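Season ticket renewals went out in October and I've still not opened mine. It's on the fridge. It's been looking at me.

Everyone at Branddale knows the number by now. Up by 41 pounds for an adult, the second rise in 3 years, and a letter from the owners about "ambition". Lovely word. You can put it on a scarf.

I don't hate the owners, I should say that first. When Promia bought the club we were days from not having one. They paid the wages. They fixed the floodlights, mended the roof at the Navickas End, brought in a manager who knows what a full back is for. Fine. Thank you. I mean it.

But gratitude runs out. It has to. You can't be grateful every Saturday for the rest of your life, and you certainly can't be charged for it.

What bothers me is who stays away. We had 800 in for the cup replay against Bostness, on a foul night, and half of them I'd known since school. Where were the teenagers? At home, watching somebody else's club on a phone. A lad of sixteen pays the adult price here. Sixteen! He can't vote and he can't buy a pint but he can fund a new left winger.
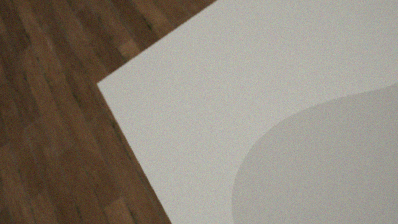
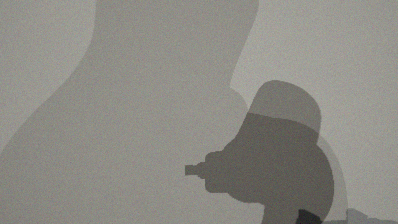
Tõnu Žukauskas
Football columnist and Branddale season ticket holder

The answer from the boardroom is always the same — good players cost money. Well yes. But gate money at our level hardly touches the wage bill, and the owners know that beter than I do. The rise is small change to them. It isn't to a family of four.

Rasmus Lapiņa, who sits next to me and disagrees with everything, reckons I'm being soft. Win the league and they'll come back, he says. Maybe. We were top for 2 months last season and the far terrace still had gaps you could park a bus in.

So here's what I'd do. Freeze the adult price. Under-18s in for next to nothing, and let them stand together behind the goal and make a racket. Ask supporters before the letter goes out, not after. None of it is clever and it's been done at plenty of clubs smaller then ours.

Will they listen? They did over the badge, to be fair, after all the shouting. Took them a whole summer.

I'll renew. Of course I will, they know I will — and that's most of my complaint. The envelope can stay on the fridge till the deadline though.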